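Dakton Opens Orders for Two-Arm Garment Handling Station, Publishes Budget Guide for Small Laundries

FLESTDALE, August – Dakton today opened orders for the Tollitz, a two-arm station that handles clothes and hangers, and released a planning guide for laundries, rental shops and care homes buying their first piece of automation. The guide is free and covers floor space, power, staffing, spare parts and the first year of running costs.

The first production run is 105 units. Orders will be filled in the sequence in which deposits are received. Buyers can choose outright purchase or a lease, and lease customers may move to purchase at the end of any quarter.

Dakton advises buyers to start with the hangers and racks they already own. Mixed hangers are common in small operations, and replacing all of them before installation is often an avoidable expense. The guide includes a worksheet for listing hanger types, rod heights and the garments that come through most often. Dark knits and sportswear should be listed separately from shirts.
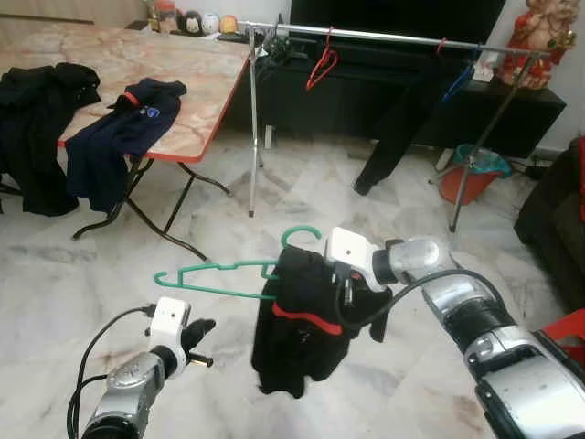

Chaiyaporn, which took part in the early buyer program, replied that the hanger worksheet was useful but that the budget section should have come first. The company said it had priced the arms in detail and left almost nothing for grippers, cables and staff hours, and had to go back for a second approval. Dakton has since moved those lines to page 4 of the guide.

The main budget lines in the guide are:

Station and control unit
Spare grippers and cable sets
Site visit and installation
Operator training, two staff minimum
Annual service contract
Reserve for rack or table changes

Dakton recommends that the reserve be set before the order is signed. A site with a fixed rod and a clear floor may not touch it. A site that shares the room with furniture or stored goods probably will, and the site visit report will say how much clearance is needed and on which side.

Training takes place at the customer's site and uses the customer's own garments. Sessions cover picking up a hanger, working near a loaded rod, and stopping both arms safely. Extra training hours can be bought in blocks and do not expire during the lease.

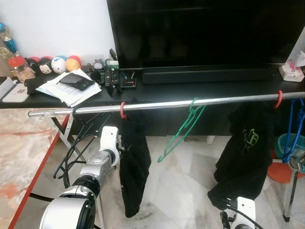
One reader of the draft guide asked why the service contract is quoted per station when a shop with a single station pays the same rate as a shop with several. Dakton will keep the per-station rate for the first run and review it before the second. Customers who sign now will receive the lower of the two rates at renewal.

Deposits are $500 per station and are refundable until the site visit is complete. Delivery is scheduled 17 weeks after the visit. Sites outside the Flestdale service area should allow for freight, which is quoted separately.

The guide and worksheet can be requested from the Dakton sales office in Flestdale, open from 8 a.m. Monday.

About Dakton

Dakton builds and services handling equipment for laundries, garment rental firms and residential care providers. The company is based in Flestdale.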